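Filed under: Short Fiction / Machines and Makers

The Second Thumb

In April I was sent to the house at Traltard to take over the robot. My contract with Maruyama said "care and adjustment," and it was for 70 days. The person before me had left a notebook, a key and a bag of small screws.
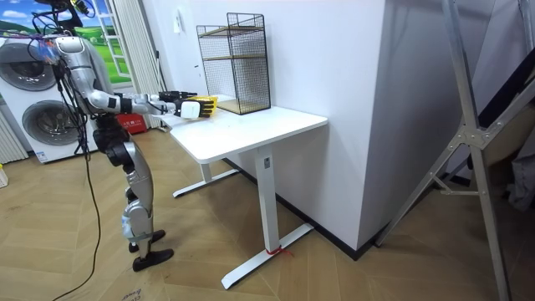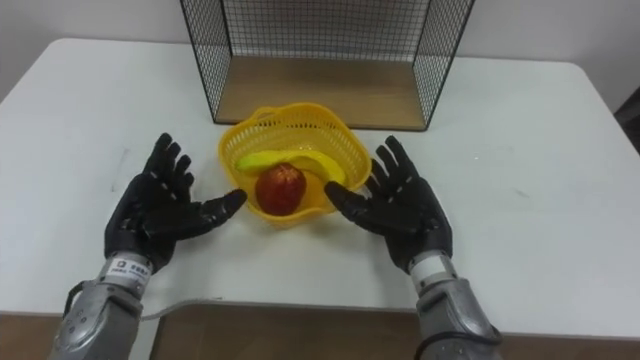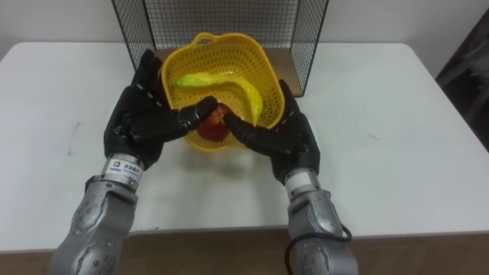 The notebook was the best thing I got. It was written in pencil, and it began with the hands, as I would also begin. Each morning the wrists must be checked, then the fingers, then the thumbs, and the thumbs always last. I read this page three times before I touched anything. Then I put the yellow basket in front of the wire rack, with the apple near to me and the banana behind it, and I let the two hands come in from both sides. The left thumb went to the apple and stayed there. The right thumb stopped a little before it. On the page for this fault my predecessor had written only, "She is shy on the right."

I did not like that "she." I had worked for six years on packing machines in Braltard, and there a machine was called by its line number. But I had no better word for the fault, so I wrote "shy" in my own report too.

The first week I blamed the glove. The fabric can bunch at the root of the thumb, and then the finger feels a touch which is not there. I took off the right glove, turned it inside out, brushed it and put it back, pulling each fingertip straight. It is slow work, like dressing a child who does not help you. The thumb stopped at the same place.

The second week I blamed the cable. On the right forearm the black cable makes a loop on the outer side, and I thought it pulled when the wrist turned. I gave it more slack and ran the test again, up to 66 times in one day. I ate my lunch standing. In the evening I telephoned the office at Drosgate and they told me to replace the whole hand. A new hand would take 59 days to arrive.

I said I would think about it. Then I sat on the floor, on the nice herringbone wood, and read the notebook from the end to the beginning, because I had never read it this way.

Near the middle was a page I had passed over, as it had no drawing. It said, "Changed the zero on the right thumb. The old one pressed too hard. Put it back after the pears." There was nothing more about pears, before or after. I searched the kitchen, I do not know why. Maybe I expected to find one.

So the fault was a kindness. Somebody had made the thumb careful for a soft fruit, and then had gone away, and the thumb was still being careful.

I opened the settings and found the number. It was 67, and on the left it was 70. I changed the right one to 70 also and moved both arms back to the start. The motors made their small sound. The hands came in, the left thumb touched the apple, and then the right thumb touched it from the other side. The basket moved a little on the table and was lifted.

I ran it again until it was dark outside. After that I took the pencil and wrote under the old line, in my best handwriting, "Put back." I wrote the two numbers next to it.

Before I left the room I wiped the table, but the grey marks did not come off. Then I set the right thumb to 67 again, only to look at it once more - the hand coming in, and stopping. I bought pears the next morning.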